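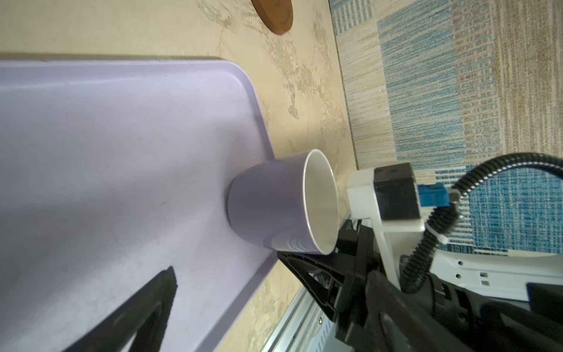
Mug

A mug is a drinking vessel with a handle, used mostly for hot drinks such as coffee, tea and cocoa. It is deeper than a teacup, its wall is thicker, and it is normally used without a saucer.

Materials

Most mugs are ceramic. Earthenware is fired at a lower temperature and must be glazed in order to hold liquid. Stoneware is denser and chips less easily. Enameled steel is common for camping, but its rim becomes hot very fast.

Color and glaze

The outside and the inside of a mug can have different glazes. A white or cream inside is popular, as it lets the drinker judge the strength of the tea.

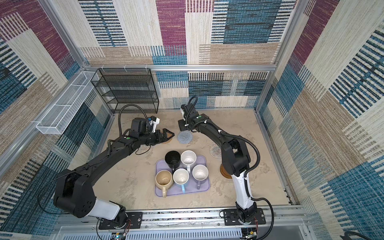
According to Roxana Coman, this custom is younger than many collectors believe, and the potters of Trarstead glazed both sides brown as long as brown glaze was the cheapest. Settimio Ferraro does not agree with her and points to pale pieces from the same workshops. The question stays open.

Staining

Tannins from tea and coffee attach to the glaze and leave a brown film. The film grows faster with hard water and where the glaze has fine scratches. When a little milky drink is left in the bottom, it dries into a pale ring.
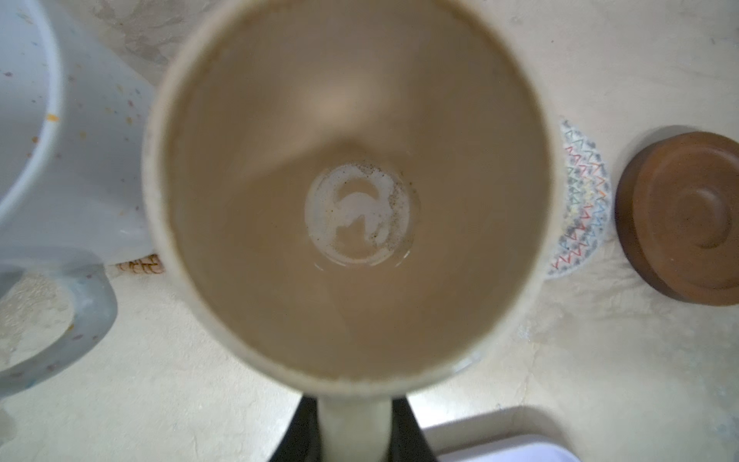
Cleaning

A paste of baking soda and water takes away most tea stains. It is left on the glaze for some minutes and then rubbed with a soft cloth. Steel wool should be avoided.

See also: Beaker, Saucer, Tankard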